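Student kitchens: tips for getting along in a shared flat

October 29, 2019

By the end of the first month most shared flats at Sovthorpe have had at least one row about the kitchen. These tips come from several years of living in halls and then in rented houses, and from the complaints that land on the residents' page every autumn. Take what suits your flat and leave the rest.

Before anyone buys anything

Find out what is already in the cupboards. Every new flat ends up with five cheese graters and no tin opener. Write a list of what each person is bringing and pass it round in August, if you have each other's numbers by then. One decent large pan is worth more than four small ones with loose handles.

Agree which things are shared. Salt, oil, washing-up liquid, bin bags and foil are the usual ones. Butter causes trouble and is better bought separately. Put a fixed sum in a jar or a joint pot at the start of term and top it up when it runs down. Keep the receipts in the same jar.

Cupboards and fridge

Give each person one shelf in the fridge and one cupboard. The door of the fridge is common ground. If the freezer has three drawers and there are more of you than that, share by the half drawer and put a strip of masking tape down the middle.

Label leftovers with a name and a day. Cooked rice should be cooled quickly, put in the fridge and eaten the next day at the latest. Anything with fur on it can be thrown out by whoever finds it — no permission needed.

Onions and potatoes keep better apart, somewhere dark with a bit of air. Bread goes stale faster in the fridge than in a bin or a bag, so freeze half the loaf sliced and toast it from frozen.
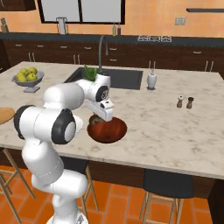 Fruit bought hard can be left out at room temperature until it gives slightly when pressed near the stalk, then moved to the fridge, where it will hold for another few days. Put a banana next to it if you want to hurry things along. Bananas themselves should be kept away from everything else once they are the way you like them.

Washing up

The rule that works best is the simplest: your pan is washed before you go to bed. Rotas look fair on paper and fall apart in the second week of deadlines. If you must have one, make it for the jobs that belong to all of you, such as the floor, the hob, the bins and the drain in the sink.

For burnt pans, cover the bottom with water and a spoonful of bicarbonate of soda, bring to a simmer for ten minutes and leave to stand. Don't do this with aluminium, as it will darken. Wooden spoons and bowls should never be soaked. Wash them quickly, dry them with a cloth and rub in a little oil when they start to look grey.

Change the sponge every week. A dishcloth can go in with a hot wash.

Cooking together

Seven people cannot all cook at half past six. Stagger it, or pair up. Two people cooking for four, turn and turn about, costs less and leaves the hob free. The Thursday table at Drekby House has run this way for a few years now and the food is good.

Keep the worktop clear while someone is cooking. Laptops, post and library books should live somewhere else, preferably away from the tap.
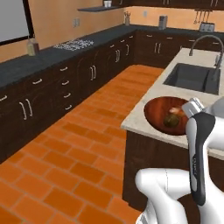 An avocado in a wooden bowl on the worktop.

If you have guests over, tell the others the day before and leave them a clear shelf. Open a window before frying. The alarms in the newer blocks are sensitive, and having the whole building stand in the car park at midnight makes you no friends.

Moving out

Start running down the freezer three weeks before the end of term. Unopened tins and packets can go in the collection crate by the porters' desk, which took in 2,688 items last summer. Opened packets can't be taken.

Clean the oven first and the floor last. Oven racks can be soaked in the bath overnight on an old towel with hot water and a scoop of washing powder. Wipe out the bath straight afterwards. Take the fridge shelves out to wash them and let them warm up a little first — cold glass can crack in hot water.

Photograph the kitchen once it is clean and send the pictures to the letting office the same day.

Next on this page: drying clothes indoors without growing mould.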